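The Room Over the Feed Store

Olga Rocha got off the bus at Jerenthorpe with one suitcase and the key in an envelope. The envelope said 23 on it, in her aunt's handwriting, and under that, Ask for Marin.

Marin Lazarević ran the feed store. He was on the phone when she came in and he pointed at the ceiling with his pen, so she went back outside and found the stairs.

The room had a bed, a sink, a desk and a window that looked down on the loading yard. Her aunt Ginette had lived in it for the last part of her life and had told the family she had a house. Olga sat on the bed with her coat on. It was November and the radiator made a noise but gave no heat.

After a while Marin came up and stood in the doorway.

"Rent's paid through the month," he said. "After that it's up to you."

"I'm only here to clear it out."

"There isn't much."

He was right. She did the closet first. Four dresses, a raincoat, a pair of men's boots that fit neither of them. In the pocket of the raincoat she found a receipt from a hardware store in Fenbridge and a bank envelope with 800 dollars in it. She counted it again and put it back in the pocket, then took it out and put it in her own.

"Did she owe you anything?" she asked Marin when she went down for boxes.

"No."

"Did she owe anybody?"

He thought about it. "She played cards with Marlina Siregar. You could ask Marlina."

Marlina lived on the Plustard road, a 25 minute walk with no sidewalk. She opened the door before Olga knocked.

"You've got her chin," she said. "Come in, I'm cooking."

They sat in the kitchen. Marlina said that Ginette Langlois was the worst card player in the county and had never owed anyone a cent, on account of nobody would play her for money. She said Ginette had been saving to go and see her sister.

"My mother," Olga said.

"I suppose so. She looked up the fares. Then she'd say spring, and in spring she'd say fall."

Olga looked at the stove. Her mother had died 3 years ago, and the sisters hadn't spoken for a long time before that. Olga had written to tell her aunt and had gotten a card back with only a signature in it.

"She kept the money," Olga said.

"Well," Marlina said. "What else would she do with it?"

She wouldn't let Olga leave without supper. Afterward she set two cans down, one on the other, and told her to take them too, she had bought too many. Olga carried them back in her coat pockets, one on each side, with the envelope behind the left one.
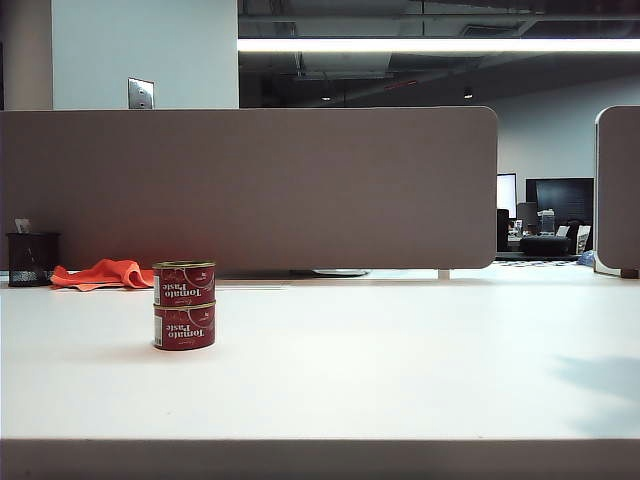
Tomato paste, two cans.

The radiator had come on by the time she got in. She took off her coat and hung it in the closet next to the raincoat. Down in the yard Marin was pulling the gate shut, and she opened the window and called to him.

"What's the rent?" she said – and he had to ask her to say it again, over the noise of the chain.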